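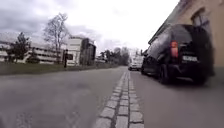 **settrider52:** Okay, walking-with-a-cart people, I need opinions. I've started doing my grocery run on foot and I'm hauling it home in a Hofstetter two-wheeler, and the route through the old part of Moltlow is rattling my fillings loose. The asphalt is fine, patches and all. But any time something big is parked up along the wall, like that black SUV, I drift left and end up with one wheel on the cobblestones between the parking lane and the road. Two rows of stone and my eggs feel every one of them! Do I get softer wheels, or find another way home?

**Grillik_Gus:** Softer wheels. I put air-filled ones on mine and haven't thought about it since. Take the straight street, it's the shortest.

**plumcart:** Disagree with Gus, sorry. Air tires go flat and then you're dragging a dead cart uphill with a melon in it (ask me how I know). Go through the park instead. It's 500 steps longer on my watch and the path is smooth the whole way, past the big boulder at the bend. Just don't cut across the lawn, the grass is lumpy and the small wheels hate it.
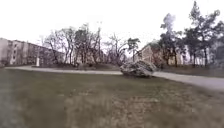 **Hsin-yi Chu:** I'd go with the park too, but only in daylight. I walk it most evenings in December and I slow way down after dark with a full cart. Also, has anybody checked how the load is packed? Cans at the bottom, over the axle. Half the rattle in mine was two jars knocking together. I stuck a dish towel between them and it went quiet.

**settrider52:** Ha, my jars are on top. Will repack. Plumcart, I tried your way and I liked it, except now I come out by the long yellow building with the arched windows and there's another strip of cobbles to get over!

**plumcart:** Cross it square on. If you go at it on a slant, one wheel drops into a joint and the whole cart twists.

**Grillik_Gus:** Or, and hear me out, air tires.
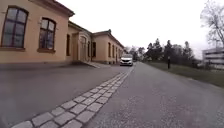 **Moltlow, December**

**settrider52:** Update for whoever finds this thread later. I did the full loop on Wednesday with the Davlow wheels (solid rubber, so you both get to be annoyed with me). Jars at the bottom with a towel, eggs on top, square across the stones by the portico. No broken eggs. Gus, the straight street is still quicker and I'll probably take it when I've only got bread. Does anyone know if the Davlow axle caps fit a Hofstetter? Mine keep popping off.

**Hsin-yi Chu:** They fit, but tap them on with a mallet. Thumbs won't do it.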